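Home / Funders / Progress updates / Jitania Homebuyer Advice Project: August update

Hello Songül,

Right, where we've got to since the last one! The short version is that we're busier than I'd planned for, and I'm a bit behind on the leaflets.

We've now seen 241 households for a first mortgage chat, and 23 of those have gone on to have an offer accepted. Most people come in worried about the deposit, but what trips them up is nearly always the paperwork (old addresses on bank statements, a forgotten phone contract, that kind of thing). Nevzat Gündoğdu has rewritten our checklist so it starts with the credit file and leaves the payslips till later, and people do seem to find it easier going.

The shared ownership evenings at Drularora have been lovely, and noisy. I'd like to run them fortnightly if you're happy for me to move money across from the printing line. We've spent 4,000 of the printing budget so far and I don't think we'll need all of the rest – most people want the forms by email anyway.

Less good news: the Zisex appointment system still drops the odd booking. I've been on the phone to them twice and they've promised a fix this month. Until then we're keeping a paper diary as well, which is a faff, but no one has been missed since we started it.

Still to do: the leasehold leaflet, the survey of last year's buyers (282 letters went out, replies still coming in), and finding a second adviser who can talk people through fixed and tracker rates without sending them to sleep.

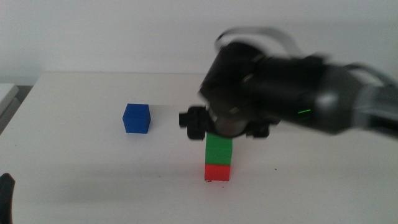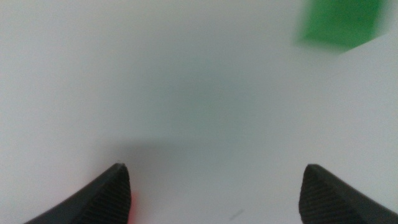 Coloured cubes on a white table, and a closer view with the green one.

Give me a ring about the printing money whenever suits.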